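Call for participants: toilet seat and lid cleaning study

Drevetti Washroom Services, January 2021
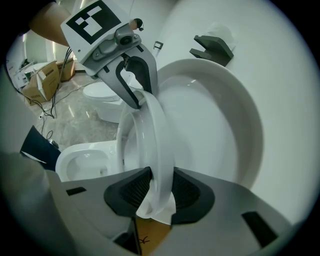 Do I need cleaning experience to take part?
Anyone aged 18 or over can apply, and we want a mix of people who clean for a living and people who only clean at home.

Purpose

The study looks at how people lift, hold, wipe and lower a toilet lid and seat during an ordinary clean. Results will be used to revise the written method in our staff handbook, last changed in October. The present method gives one order of work for all toilets. Site supervisors report that it is not followed where the gap between bowl and wall is narrow.

What you will do

Each participant attends 2 sessions on separate days. In each session you clean a series of toilets, working with a cloth on the upper face of the lid, the underside, the seat, the hinges and the outer rim of the bowl. The first session is done in your own way. Before the second you read a one-page method and then follow it. The toilets are set up for the study and are not plumbed in. A coloured marking gel stands in for soiling and is harmless to skin and clothing.

A session lasts up to 4 hours, breaks included. Much of the work is done bending or kneeling. Knee pads, cloths and gloves are supplied. Gloves are nitrile - tell us beforehand if you need another type.

Who can apply

You should be able to kneel and stand up again without help, grip a damp cloth in either hand and read short instructions in English. Please do not apply if you have a current back, wrist or shoulder injury, or broken skin on the hands. Drevetti employees and their households are excluded.

Payment

Payment is by bank transfer within 10 working days of the second session. Travel by public transport is refunded against receipts. Participants who stop early are paid for the time attended.

How to apply

Write to Kam-wah Yeh, Methods Section, giving your age, your cleaning experience if any, and whether you are left- or right-handed. Mark the message "Lid study". Applicants who took part in the Corow basin study may apply again.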